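Drarka Hoops: high school all-star box scores

Every box score we could get our hands on from 4 seasons of summer all-star basketball, 477 players in all! Philomena Dunne typed up the early ones from paper scorebooks.
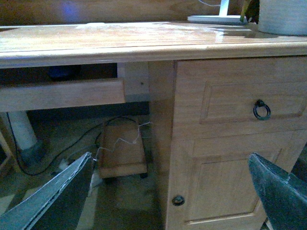 Each row is one player in one game, with minutes, points, rebounds and fouls. Dunk contests are in their own file (so fun to browse).

Known gaps
41 rows have no minutes.
Overtime points are folded into the fourth quarter.

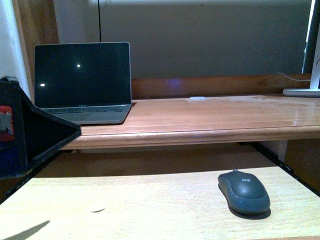
Fixes
Send them to Eamon Corrigan, with the game and jersey number please!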